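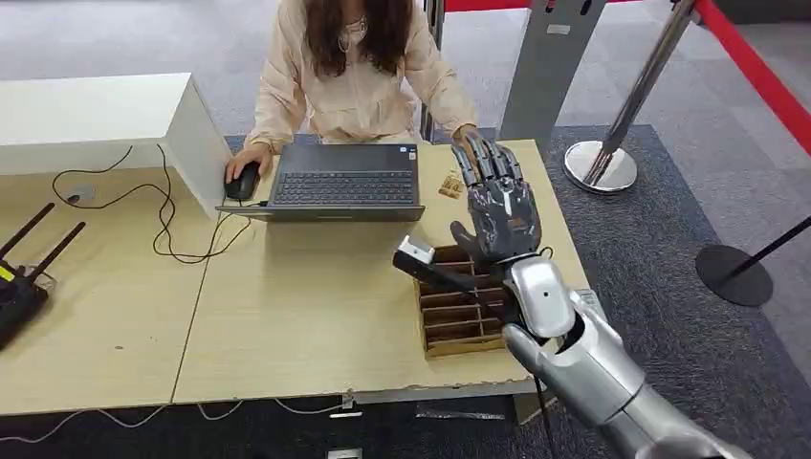

Laptop in the middle, wired mouse to one side, and a wooden box with small compartments close by.

Setting up a shared work table

A table that gets used for laptops, repairs and post soon fills up with leads and small parts. The tips below are for a plain table against or near a wall, used by more than one person through the day.

Where to put the laptop

Put it near the centre, with clear space on both sides. Have the mouse on the side of the hand you use and leave enough table for it to move without hitting the laptop. If two people share the table and one is left-handed, choose a mouse with a symmetrical shape. The Tinia wired mouse is a plain one and the lead is long enough to go round the back of most laptops.

Keep drinks on a different surface. A windowsill will do.

Cables

Unplug everything before you start, and switch off at the wall. Lay the leads out on the floor and put a paper tag on each one saying what it belongs to. Masking tape folded over on itself works well and can be written on in biro.

Plug back in only what you use every week. Loop the spare length of each lead loosely and hold it with a strip of hook-and-loop tape. Don't pull it tight or bend it sharply near the plug. Cable ties are cheaper, but you will have to cut them off each time something moves.

Leads that hang over the front edge get caught by knees and chair arms. Run them off the back of the table where you can.

The router

Stand it at one end, out of the way of elbows, with nothing on top of it. It should not be shut in a cupboard. If there is a sticker with the network name and password, copy the details on to a card and keep it in a drawer. Dust the vents with a dry paintbrush every month or so.

Small parts

A wooden box with partitions is good for adaptors, memory cards, screws and pen refills. We use the Bozsik one, stock number 2993, from the hardware shop in Prarkeston. Any divided box will do the same job, including an old cutlery tray. Give each slot one kind of thing and leave a couple empty.

Line the slots with thin card if the contents rattle. Cereal packet is fine. Tip the box out in May and again before winter, and throw away what you can't name.

Chipped edges

On an older table the front edge wears first. Rub it down with fine sandpaper along the length, wipe off the dust and let it dry. Rutach wood filler takes 20 minutes to set in a shallow chip and more than 8 hours in a deep one. Sand again when hard, then wax or varnish to match.

If the top is made of two panels, crumbs will collect in the join. Use an old toothbrush, dry, and vacuum afterwards.

End of the day

Allow five minutes. Close the laptop, put loose parts back in the box and wipe the table with a barely damp cloth, working away from the plugs.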